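Uvotden Two-Tone Work Top, black and yellow-green
Item 1179, sold by Trinar
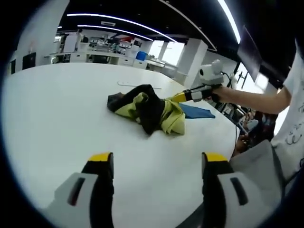

One buyer wrote in to say the sleeves on hers ran long until the first wash and then sat just right, and could we please put that on the page. Done! I'd go with your usual size and give it one wash before you decide anything.

I've been selling this top since December and it's still the one I grab for myself on messy days. The black goes where the dirt goes, and the yellow-green is bright enough that I can find the thing at the bottom of any pile (my laundry gets dumped out on the table in one big heap, so this matters to me more than it should). It folds down pretty small too. I do the body first, then the sleeves over the back, then in half — and if you just ball it up and shove it in a bag, give it a shake and hang it overnight.

The fabric comes from Drindia, same as our old Seyoum pullover, but this one is a bit lighter and doesn't grab lint the way that one did. I was pretty rude about the lint on this page for a while, so fair's fair.

Washing: cold, inside out, with other dark stuff the first couple of times. Please keep it away from your white T-shirts until then! Low heat in the dryer is OK. No bleach, it does ugly things to the yellow-green.

Sizes: S to XXL. The XXL is back in stock, the small is down to the last few.

Item numbers for matching pieces: 616 is the vest, 620 is the long-sleeve in plain black. The vest is cut roomy and goes over the top without bunching up under the arms.

Returns: you've got 90 days, washed or not, as long as it isn't torn or painted on. Put the item number on a slip of paper inside the package and I'll swap the size for you — shipping on the first swap is on me.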